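From: Oratile Nel
To: Otham Parents and Neighbors list
Date: Friday, July 7, 2023
Subject: Re: Toy library, shelves and the September opening

Hello all,

I answer Murray's message below, point by point. I am sorry for the length. 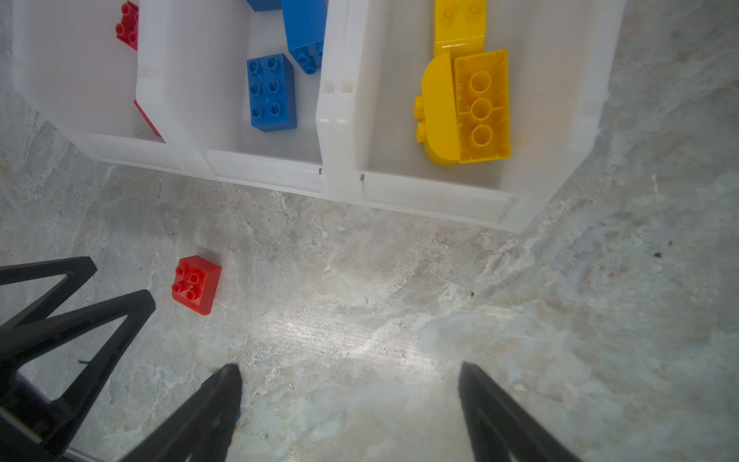 1. Sorting the building pieces

I would like us to sort by color and not by size. I know that in the last discussion most people preferred size. But a child of four does not ask for "a medium piece", she asks for a red one. Also the parents who return a set in the evening are tired, and color is something they can do without reading a label. For the very small parts I agree with Murray, they should go in closed boxes on the high shelf.

2. Borrowing period

Murray Costigan wrote:
> I still think two weeks is too short. Families on the Gasser side
> of town have one bus in the morning and one back, and if they miss
> the Saturday they are late through no fault of their own. Could we
> say three weeks and drop the fines altogether? We took in 108 last
> year from fines and I suspect we spent more than that in goodwill.
> Also, has anybody had an answer about the room?

Three weeks is fine for me. On the fines I am less sure. In the library where I was a helper before I moved here, we removed the fines and the puzzles came back when they wanted to come back. Maybe we can keep a small fine only for the big items (the train table, the play kitchen) and nothing for the rest. I can live with the other decision too.

3. The room

Yes, I had an answer on Tuesday. We can have the ground floor room at Elten House from September, two mornings and one evening each week. The rent is 226 for the quarter and heating is included, I asked this twice. There is a step at the side door which is bad for strollers, so we should ask for the key to the front.

4. The catalog

The old list has 684 entries, but many are things we do not own anymore, or they are written two times with different names. "Wooden farm" and "farm, wood" are the same farm. I propose that we go through it together on one afternoon, with coffee, and remove what nobody can find. I have started with the letter A and it took me around 15 minutes, so it is not so terrible.

5. Cleaning

Please do not put the fabric toys in the same bag as the plastic ones when you take them home to wash. I received such a bag last month and the dye from a cloth book was on everything - it did not come off.

I will be away next week but I read my mail in the evenings. If somebody has an opinion about the fines, please write it to the list and not only to me, so Murray can see it also.

Kind regards,
Oratile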